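When the arm would not let go
April 22, 2018
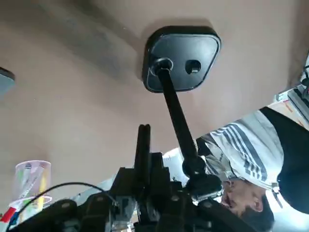 The first sign of trouble was a marker pen that stayed where it was. The arm at the Dritbridge workshop had been told to open its gripper and drop the pen into a tray. The screen said the gripper was open. The gripper was closed.

"I looked at the screen, then at the fingers, then at the screen again," says the technician who was running the bench that afternoon. She has worked on small arms for 6 years, the last two of them at Dritbridge, and she asked that her name be left out because the fault report is still being argued over with the supplier.

The supplier is Fondisari, which sold the workshop its gripper controller in December. The arm itself came from another firm and has given little trouble. What failed was the link between the two. The controller sent a message saying a move was finished as soon as it had accepted the command, whether or not the fingers had moved.

"So the program believes it has an open hand," she says. "It goes on to the next step. It lifts, it turns, it comes down on the tray with the pen still in there, pointing straight down."

The pen broke. She hit the stop button and the arm froze with the fingers pressed against the tray. There was no injury, and she is careful to say she was standing back at the time. What bothers her is what she did next.

"I leaned in. I wanted to see if there was something jammed in the joint, so I put my face near it. The stop was on, but the stop on that setup only cuts the arm. The gripper had its own supply."

While she was looking, the controller restarted and the fingers opened by themselves. They are small and the force is low – she puts her own hand in them when she tests the grip – but a piece of the pen came out and landed on the floor behind her.

The log for the day runs to 2937 lines. She printed the last 300 and went through them with a ruler. The command to open is there, and the reply saying it was done comes 50 milliseconds later. The fingers need much longer than that to travel. "You could see it once you knew," she says. "Every reply took the same time. Long move, short move, no difference. We had been getting that since the day we plugged it in."

Why the fingers did not move that one time is less clear. Fondisari's first answer was that the cable had been bent too tightly. She replaced it and ran the same job for a week, and on the fourth day it happened again. The second answer was a new version of the controller software, which arrived without notes. A colleague at the Erkitport site, who uses the same part, has been told to wait.

In the meantime the workshop has made its own changes. The gripper and the arm now lose power together. The program, a package called Fawzy that was written in house, reads the finger position twice before it lets the arm lift. If the two readings disagree with the command, it stops and waits for a person.

"It's slower," she says. "People complained for a day or so."

The other change is a rule about leaning in. Power comes off at the wall first, and the plug goes on the bench where you can see it. She wrote the rule and admits she broke it once, in the first week, reaching over for a screw.

She is still waiting to hear whether the controller will be replaced. A spare sits in its box on the shelf, the same model, and she has not decided whether to fit it.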